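Braço duplo para recolher roupa: a pinça aproxima-se, mas não fecha no ponto certo

Pergunta

Solicita-se orientação sobre a calibração de um conjunto de dois braços montado em oficina partilhada, no âmbito do projeto Flumer. A tarefa consiste em transferir peças de vestuário de um assento estofado para um cesto colocado no chão. A câmara superior orienta a aproximação.

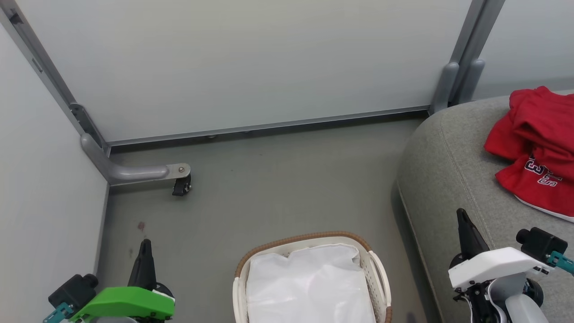 Resposta de Hemodness: convém indicar primeiro se o erro é constante. Um desvio fixo aponta para a transformação entre câmara e base; um desvio variável, para folga no punho.

Em complemento, informa-se que o desvio aumenta com a extensão do braço direito. As câmaras de punho registam a 400 linhas e abrangem os dois dedos e o rebordo do cesto.
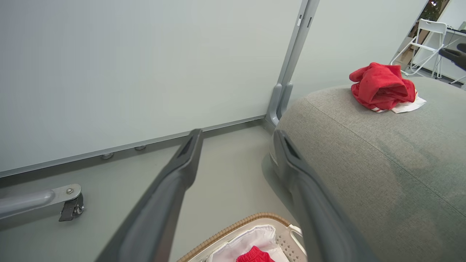
Resposta de Damasceno (aceite)

O comportamento relatado é compatível com erro de escala no modelo cinemático. Recomenda-se o seguinte procedimento:

1. Repor a posição zero de todas as juntas com a alimentação desligada.
2. Medir novamente o comprimento dos 2 elos principais.
3. Repetir a calibração com alvo impresso, em 3 alturas distintas.

Quanto ao tecido, a profundidade estimada sobre dobras é pouco fiável.
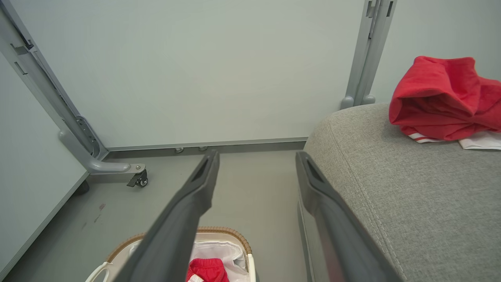

Nestes casos, é preferível descer até detetar contacto pela corrente do motor e só então fechar os dedos. O limiar deve ser determinado para cada montagem.

Resposta de Biltum

Na minha montagem bastou apertar os parafusos do punho. O fator de escala ficou em 1,222 por lapso na configuração e também foi corrigido, pelo que não posso afirmar qual das alterações resolveu.

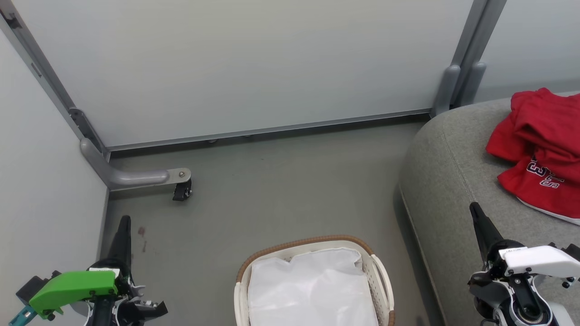
Sugere-se ainda fixar os cabos antes de recalibrar.

Perguntas relacionadas
Folga em servos após uso prolongado
Sincronização de duas câmaras de punho
Dedos impressos: que material utilizar?
Paragem de emergência em oficina partilhada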